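Wandow Code of Practice for Garment Handling

The Wandow Code of Practice is a set of working rules for recording and testing robotic garment handling with hand-held grippers. It covers the preparation of the work surface, the placing of garments, the care of gripper fingers and the keeping of records. The code is voluntary. It is used mainly by small laboratories and by training workshops that supply data for folding and sorting machines.

Background

The code grew out of a shop manual written by Ansel Abernathy for the Hukau workshop. Early versions dealt only with towels and flat linen. Later versions added shirts, knitwear and garments with linings, and the text was divided into numbered clauses. The Okafor edition, named after the laboratory that prepared it, is the one most often cited.

Scope

The code applies to soft goods handled on a table. It does not cover hanging garments, footwear or machines that work beside people without a guard, which are left to general safety standards.

Main provisions

The work surface must be plain, level and clearly different in tone from the garment. Dark items are placed on a light surface and light items on a dark one. Lighting is set before a session starts and is not changed until it ends. A session is limited to 300 recordings, after which the operator must rest.

Each garment is laid flat, front up, with sleeves or armholes open to view. Labels are left in place. Lint and loose threads are to be noted in the record, and garments are brushed between sessions. 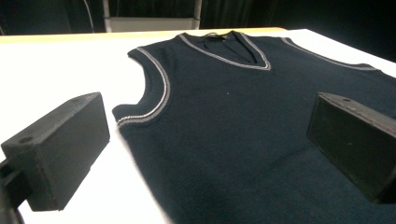
A navy V-neck sweater vest laid front up on a white tabletop, between the fingers of a hand-held gripper.

Gripper fingers are inspected for rough edges before they are used on fine knits. The two fingers must match in shape and material. Under the Odum amendment, a pair is retired after 400 sessions or at the first sign of cracking, whichever comes first. Screws are checked at the start of each day.

Records

Every recording carries a garment number, the operator's initials and the clause under which it was made. Failed attempts are kept and marked as such. Records may be corrected only by adding a dated note, and the original entry must stay readable.

See also

Knitwear
Robot end effector
Textile testing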